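We use cookies to remember your settings and to count visits. By continuing to read this page you accept this use. Accept | Manage preferences

3. Setup and maintenance of the memory cell

3.1 Layout of the cell

The cell handles memory modules in used desktop computers. It was built at the Garnura site and is one of the smaller cells in the Tasach project. A single robot arm works above a slatted metal worktable. The open computer tower lies on its side on the slats, with the interior facing up, and the fixture plate is placed to the left of it. The plate was printed in our own workshop and carries raised blocks and posts of different shapes. A wall of aluminum extrusion profiles stands at one border of the cell, and a flat gray panel with a row of holders is mounted in front of it.

The holders on the panel are not all the same. The two leftmost ones have an open slot and a slanted lip at the top, so that a thin, flat part can pass through them. The next ones are wider and have a shallow recess in place of the slot. In the first version all holders had the same lip height, and the operator had to correct the approach angle by hand each time the panel was taken down for cleaning. We therefore defined the slotted holders as the reference for the whole panel.
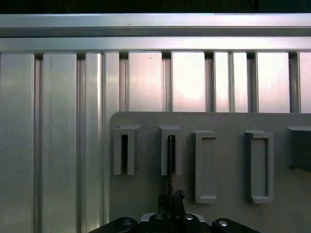

The approach to a slotted holder is taught in two moves. In the first move the gripper stops at a distance of 100 mm from the panel, and the operator checks that the fingers are parallel to the slot. The second move is done at reduced speed. If the force reading passes 12 N, the controller stops the arm and keeps the last position, and the operator must release it from the pendant. Most stops of this kind came from a panel screw that was not tight enough after cleaning – the arm itself was seldom the reason.

3.2 Weekly care

The care of the cell was written down by Na-rae Yeom in March, after the night shift and the day shift were found to use different orders of work. The present order is as follows.

1. Put the arm in the service position and lock the pendant.

2. Clean both finger surfaces with a dry cloth. Alcohol was used before, but it made the surface of the fingers dull and the grip less even.

3. Check the screws of the gripper with the Manninen torque driver, set to 2 Nm. The screws are not to be tightened more than this value.

4. Place the practice tower on the slats and push it against the stops. Remove the side panel and lay all loose cables away from the memory slots.

5. Run the slow test with one memory module. The gripper carries it over the case at an angle and turns it only when it is near to the slot (Figure 4).
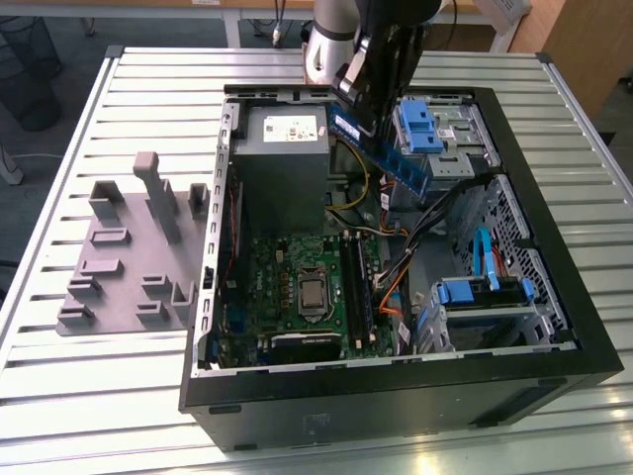

3.3 Correction of the seating position

When the slow test fails two times in a row, the position of the memory slots has to be taught again. The operator moves the arm above the motherboard, brings the module to a horizontal position between the fingers, and compares its long edge with the direction of the slot. Only the rotation is corrected in this step. The height is corrected afterwards, with the arm moved down in small steps.

It is important that the cables from the power supply do not rise above the edge of the case in this phase. In the older towers they are stiff and come back slowly to their first shape, and the operator may not see this from the pendant side.
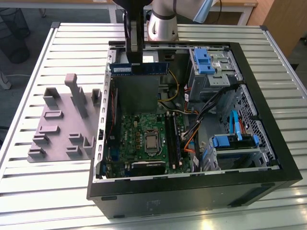

The corrected position is stored in the Kusance controller under a new name, and the old one is kept until the next weekly care. We had lost a good position once by writing over it, and the cell stood still for most of a shift.

With this procedure the cell completed 1,450 insertion cycles up to October 2020. The finger surfaces were changed one time in this period. The printed fixture plate was not changed, although one block showed wear at its upper edge and will be printed again in a harder material. The same order of work is now being prepared for the second cell, where the panel hangs lower and the distance of the first move must be chosen again.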